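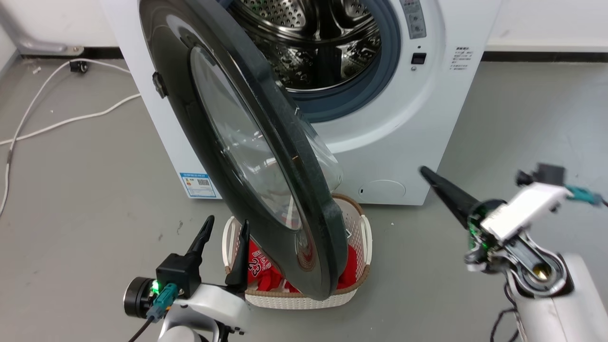
Front-loading washer, door open.

Households wanted for a 12-week electricity diary

Betance is looking for people in and near Hinum who pay their own electric bill and are willing to write down what they do with it. We publish a small newsletter on household costs. We take no money from power companies, and we don't sell plans, meters or apps.

Why we're asking

Anyone with a mailbox in Hinum has seen the Kikton flyer by now. Switch to the evening plan, it says, move your heavy use to after nine, and a typical home saves $482 a year. We would like to know what a typical home is. We have asked Kikton twice. The first reply sent us back to the flyer. The second said the figure came from "modeled customer behavior," which could mean almost anything, including a person who doesn't exist and eats dinner at ten.

We looked at the rate sheet. Power after nine is cheaper, no argument there. Power between four and nine is a good deal more expensive than on the standard plan, and that's when most people with jobs and kids get home, cook, and turn on the heat or the air. Maybe the cheap hours make up for it. For some homes they probably do. We doubt it's as many as the flyer suggests, but doubt isn't data, and our own reader mail doesn't settle it either. People write to us when they're angry about a bill. They don't write when it comes out about the same as last year.

So we want diaries from ordinary homes, including ones that have switched and are happy.

What you would do

Keep a short daily log for 12 weeks: when you cooked, when you ran anything large, who was home, and whether you changed your timing on account of the price. Expect five minutes a day once you get used to it. The first week takes longer - everyone in our trial run said so.

Send us copies of your last year of bills and each new bill as it comes. Black out your account number first.

Read your meter on the first and last day, and once in between on a date we give you.

Talk to us by phone at the halfway point and again at the end. Those calls run half an hour or less.

Please don't try to save power for our sake. If you normally leave the porch light on all night, leave it on and write it down. A diary kept by someone on their best behavior is no use to us, and we've read enough of those from the companies.

Who can take part

You can rent or own. You can be on the standard plan or the evening plan, but you must stay on it for the whole 12 weeks. We are short on apartments, people who work nights, and homes with someone over 70. We can't use homes with solar panels this time, and we can't take anyone who works for Kikton or lives with someone who does.

We have room for 162 households. If over 1,000 people apply, as happened with our water bill survey, we will draw names within each group.

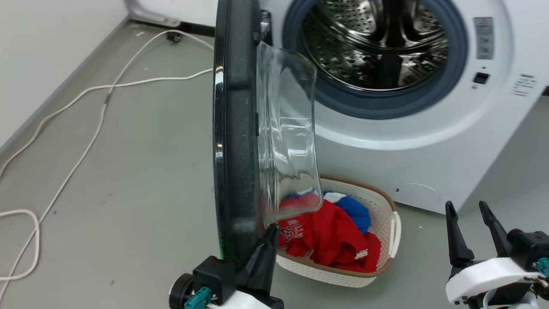

Do I have to switch to the evening plan to join?
Stay on whatever plan you have now. We need homes on both, and we won't tell you which one to pick.

What you get

You get a $60 grocery card, half of it after week 4 and the rest when we have your last meter reading. If you drop out after week 4 you keep the first half. You also get a plain sheet showing what your bills would have been on the other plan, worked out from your own use wherever your meter data allows it. We don't promise the sheet will save you a dime.

What we can't promise

This is a small study of people who chose to answer an ad. It won't prove anything about the whole state, and we will say so when we print it. We will also print the results if they turn out to favor Kikton. We'd be a little surprised, but the numbers go in either way. Your name and address stay out of print, and we destroy the bills once the report is done.

How to apply

Write to Torquil Kinnear, Betance, 2 Pringle Street, Hinum, by March 27, 2021. Tell us how many people live in your home, which plan you're on, how you heat the place, and the hours someone is usually there. Include a phone number and the best time to call. There's no form to fill out. Half a page is plenty, and handwriting is fine if we can read it.

Applicants will get an answer by mail, including those we can't take.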